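Reading time: 2 minutes
Print this page | E-mail this page

PRESS RELEASE

Dastville, July 2, 2025

Dastville students teach a two-armed robot to sort the recycling

We're very pleased (and a bit tired) to say that the Dastville Robotics Club is going to the Haltard Student Challenge this month with a robot that sorts rubbish. I've been secretary of the club for two years now and I don't think I've ever had so many messages in the group chat at midnight.

Our entry is called Xue. It has two arms, it works at a table, and its job is to pick up drinks containers and drop each one into the right basket. That sounds like something a toddler could manage, and so we thought too, until we tried to write down how you do it! A full bottle and a squashed one hardly behave like the same object, and see-through plastic on a pale tabletop is a proper headache.

The club has 29 members at the moment, most of them in their first year of college. Some write the code, some look after the grippers, and a good few turn up mainly to crush cans, which we do need in quite large numbers. If you live nearby and have empties, please keep them for us -- rinsed, if you'd be so kind.

For practice runs we keep things simple. There are three baskets along the front of the table, with handwritten cards reading BOTTLE, PLASTIC and CAN, and a container already in each one. Brown glass goes with brown glass, and a can is a can whether it's red or blue. A club member stands on the far side while the arms get on with it.

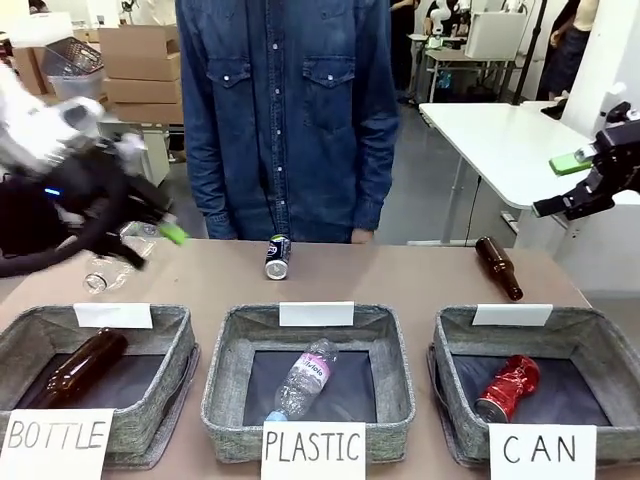 What happens at Haltard

Each team gets 60 containers and a table, and the judges put them out however they like. You lose marks for anything in the wrong basket and rather more for anything on the floor. Teams may stop their robot and start it again, but only twice, and after that you have to stand back and watch. I'm told this is the worst part of the day.

Seven teams are entered this year. We came fifth last time with a one-armed machine called Fisico, which was slow but very steady, and a few of us are still fond of it. Fisico will be coming along to sit on our stand, so do say hello.

Come and see it first

Before we go, we're holding an open evening at the club in July. You can watch Xue at work, have a go at lettering a basket card, and ask the students anything you like about how the arms are controlled. They're much better at explaining it than I am. Younger children are welcome with an adult, and there'll be squash and biscuits.

We're also looking for new members for the autumn. You don't need to have built anything before -- around half of us hadn't. Drop us a line through the club page and we'll send you the open evening details and a joining form.

Issued by the secretary, Dastville Robotics Club

Print this page | E-mail this page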